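Wrist drift on the Lencho arm, tidy-up cell

spanner51
Since the March service the fingers sit 8 mm low at the cabinet top. Base hasn't moved. Thinking of a full recalibration.

davden_tech
Check finger seating first. Ours was a loose cuff screw.

spanner51
Torqued Friday. No change.

kilnside
Disagree with davden. That's a shoulder offset. Home it 100 times and log the spread.

davden_tech
100 is silly. 2 will show an offset.

spanner51
Ran both. Spread is under a millimetre, mean still low. Current test layout is can, bottle and sponge on top, bottom drawer open.

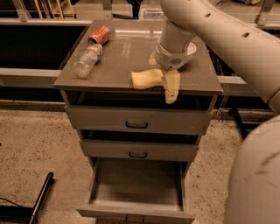 I've put the old offset file back and will rerun with the grey cabinet in the same spot.

kilnside
Keep the new file. You'll want to diff them.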